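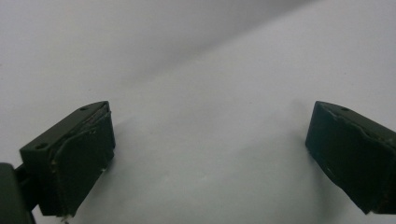 Durkham Water District
Backflow Prevention: Frequently Asked Questions

This page covers the annual backflow testing rules for residential and small commercial customers. Large commercial and industrial accounts are covered by a separate control plan and should contact the cross-connection office.

What is backflow?

Backflow is the flow of water from a customer's plumbing back into the public main. It can happen when pressure in the main drops (back-siphonage), for instance during a main break or heavy hydrant use. It can also happen when pressure on the customer side rises above main pressure (back-pressure), as with a boiler or a booster pump.

Which properties need a backflow preventer?

A preventer is required on any service connection with one or more of the following:

In-ground lawn irrigation
A fire sprinkler system that is not a flow-through design
A private well, whether or not it is in use
A boiler with chemical treatment
A pool or spa with a direct fill line

A property with none of these does not need a preventer at the meter. Hose bibs must still have a vacuum breaker.

I have a well that was capped years ago. Does it count?

Yes, unless the well has been formally abandoned and the sealing record is on file with the district. A capped well can be reopened. Send a copy of the sealing record and the requirement will be removed from the account.

What type of assembly do I need?

Irrigation systems without chemical injection may use a pressure vacuum breaker or a double check valve assembly. Irrigation systems with chemical injection, and all boilers with chemical treatment, need a reduced pressure assembly. Wells are reviewed case by case. A single check valve is not accepted for any of these uses.

How often must the assembly be tested?

Once a year, and also after installation, repair or relocation. Irrigation assemblies are tested in the spring at startup. Reports are due by the end of July.

Who can perform the test?

Only a tester with a current state certification and a gauge calibrated within the past year. The district does not perform tests and does not recommend individual testers. A list of registered testers is available at the front counter. There are 81 names on it at present, and some of them work only on fire lines, so ask before booking.

Can I test my own assembly?

Only if you hold the certification.

What does a test cost?

Testers set their own prices. The district charges a filing fee of $5 per report, normally paid by the tester and passed on in the bill.

Will my water be shut off during the test?

The line served by the assembly will be off for a short time. For an irrigation assembly this does not affect the house. For an assembly on the main service line, the whole building is without water until the test is complete. Fire line tests need advance notice to the alarm company.

My assembly failed. What now?

It must be repaired and retested within 30 days of the failed test. Most failures are caused by debris under a check or by worn rubber parts, and a repair kit is usually enough. If the body is cracked from freezing, the assembly has to be replaced. Submit both the failed report and the passing one.

My reduced pressure assembly drips from the bottom. Is it broken?

An occasional discharge from the relief valve is normal when pressure changes. A steady drip or stream means that the first check or the relief valve needs service. Do not plug or cap the relief port.

How high off the ground should it be?

A reduced pressure assembly needs at least 12 inches of clearance below the relief port and may not be installed in a pit. A pressure vacuum breaker must sit at least 12 inches above the highest downstream outlet, including any sprinkler head on a slope.

What happens if I miss the deadline?

A reminder is mailed first, followed by a final notice. If no report is received after the final notice, service may be shut off. The restoration charge is $226.

I sold the house. Why am I still getting notices?

Notices follow the account holder of record. Close the account or ask the buyer to open a new one.

Whom do I contact?

Test reports and filing: Myung-ja Cha, Records
Installation, plan review and wells: Shahnaz Biswas, Cross-Connection Control

Have your account number and the assembly serial number ready. The serial number is on the metal tag attached to the body.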